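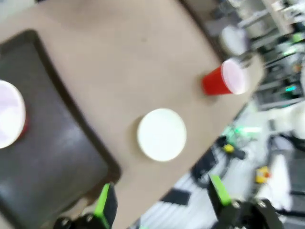 Wrist cam blur and cup pose estimates jumping about

duten_k
29 Jun 2018, Friday
Hi all. Running the Cleneck planner with wrist cam perception, table clearing task. Tray, red cups, white disc. Static it's fine. As soon as the arm moves the pose for the cup on its side flips – base and mouth swap ends. Planner then replans, arm jerks, more blur, round we go. Went through the log: 2,038 frames with that cup in view, 1,293 with a pose I'd trust. Any ideas before I start ripping things out?

trindberg
What's your exposure set to? If it's on auto stop reading and fix that first.

duten_k
Auto. Yes I know. Fixed it at a short value last week and the red went so dark the segmentation lost the cup near the table edge altogether.

trindberg
Then more light. Or more gain, noise is easier to live with than smear. You can't filter your way out of blurred edges.

pell_mell
Disagree, bit. Blur's not great but a flip is a symmetry problem. Side-on cup is nearly a cylinder, your fitter has two answers with almost the same score and picks whichever wins that frame. Sharp images will only make it happen less. Keep both hypotheses and carry them over frames.

trindberg
It isn't a cylinder though, it tapers, and the inside is white. With a clean image the mouth end is obvious.

pell_mell
With a clean image. He hasn't got one.

duten_k
Fitter is depth only atm, doesnt look at colour at all. So the white inside is no use to it. Hmm.

abbasi_lab_2
Had this on the Abbasi stack. Two things. Are you using the joint state at the image timestamp or just the latest one? We were 3 cycles out and every pose drifted while moving, looked like bad vision and wasn't. Second, don't let the planner replan on every update. Latch the target once the arm's within approach distance.

pell_mell
+1 to timestamps. Not sure about latching, if the cup rolls you close on nothing.

abbasi_lab_2
So unlatch if it moves more than 13 mm. Works for us.

duten_k
Latest one. Oh dear. Will change the lookup to interpolate and report back.

duten_k
Right. Timestamps sorted, upright cup on the tray now rock steady while moving. Sideways one still flips but far less. So bit of both? Adding a colour check on the ends next, then the latch.

trindberg
And the exposure.

duten_k
And the exposure. Lamp on order, probably July before I get to it

pell_mell
Post the log if you can, would like to see the scores for the two fits side by side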